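Drorum Robotics Club

The Drorum Robotics Club is a student club in Birham that builds and programs robot arms, and I've been in it long enough that they asked me to write this entry for the school wiki (so forgive me if it gets chatty!). It was started by Leonora Sison, who taught shop here and still drops in to look over our wiring. We meet in room 226, every June we go to the Szulc Open, and the rest of the year we argue about code.

Projects

Our main project is Sumden, a picking arm that has to grab small parts and put them in the right bin. It's on version 2 now. Most of the work these days goes into the gripper, and I love that part, even if it means a lot of evenings hunched over tiny screws. We run the arm from a laptop and watch through a small camera mounted at the wrist, so you get very used to seeing the world past a curved black finger and a row of bolt heads.

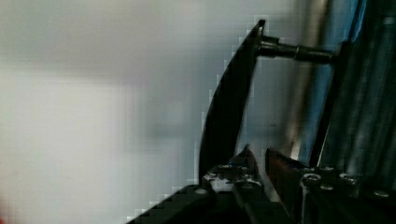

Competitions

The Szulc Open gives each team 900 seconds to sort a tray, and you lose points for every drop. Our best finish so far is 13th, with version 1, and we were thrilled! Version 2 is faster on the way down but still a bit clumsy when it lets go, so that's what we're practicing.

Joining

Anyone at the school can join, and you don't need to know how to code (I sure didn't). New members usually start on cables and spare parts, then pair up with someone on the arm. Bring safety glasses if you have your own, and tie back long hair.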